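Textile Care, Unit 2: Microfiber at Home
Handout for the Monday group

Bring one cleaning cloth from your own kitchen or car, the more worn the better! We'll start with the part most people snip off and throw away, the care label, and then get our hands on the pile itself. I love this unit. Everyone owns these cloths and hardly anyone has looked closely at one.

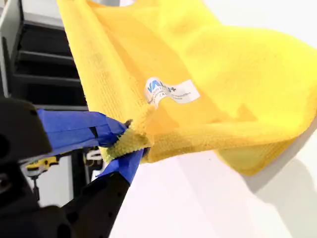
LABELS AND PILE

The yellow towel has a small white label sewn to it, with big blue lettering and several lines of tiny print underneath. Print that small is common, so use the magnifiers on the side bench. On your own cloth, look for fiber content, wash temperature and the dryer symbol, and copy them onto your sheet before you do anything else.

Next, squeeze one corner hard. Looped pile bunches up into little knobs, and the color usually looks deeper in the squeezed part. Let go and watch how fast it springs back (compare with the Trultex sample card, which is cut pile and feels completely different).

Weight matters too. Our practice cloths are 300 gsm, a nice middle weight: thick enough to buff with, thin enough to fold flat.

Spreading and folding

1. Lay the cloth on a clean white table. Lint and stray threads show up beautifully against it.
2. Take it by the corners and smooth from the middle outward. Faint ripples are fine.
3. Find the hemmed border and run a finger along it, checking for loose stitches.
4. Fold in half, then in half again. You now have eight wiping faces, counting the ones you get by refolding!

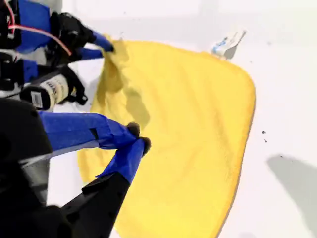

Wellerano wrote after the last session that fabric softener had ruined a whole stack of cloths, and asked whether they could be saved. Often, yes. Wash them twice with plain detergent, skip the softener, and try them on a small spill before you give up.

For next time: wash your cloth once, air dry it, and repeat the squeeze test. Notes on one page, please.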